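Is Rinsing Rice Worth the Bother?

Filed under: Kitchen Talk, Interviews
3 min read
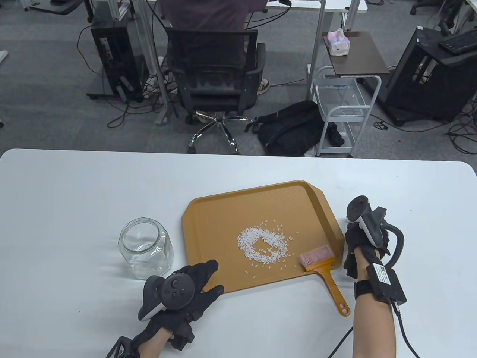 So does rinsing rice before you cook it make any difference? A little, says Orla Mac Carthaigh, and mostly to the texture.

Mac Carthaigh cooked lunches at a school in Albridge for 11 years and now teaches an evening class there. I went to see her in September with my mind half made up. My grandmother rinsed until the water ran clear, and I've long suspected she just liked standing at the sink.

"You're washing off loose starch," she told me. "Pilaf, I rinse. Rice pudding, why would I? I want it thick."

And the fluffy, perfect grains every recipe promises? "That's your water and your lid. People rinse six times and then lift the lid every two minutes to look."

I asked about soaking, which one cookbook on my shelf insists on for 40 minutes. She shrugged. "For an old bag of basmati, maybe. I've skipped it plenty and had no complaints."

She was less relaxed about leftovers. "Cool it fast and get it in the fridge. I won't argue about that one."

I still wasn't sold, so I cooked two pots that night, one rinsed and one straight from the bag. The rinsed pot was looser. My husband couldn't tell them apart, and he had seconds of both.

Comments (3)

Saoirse Horgan
Your husband needs his taste buds checked. I can always tell.

Brendan Mac Mathúna
Been skipping it since college. Still alive.

Qiuyue Zheng
What about short grain? I rinse that every time and she doesn't mention it.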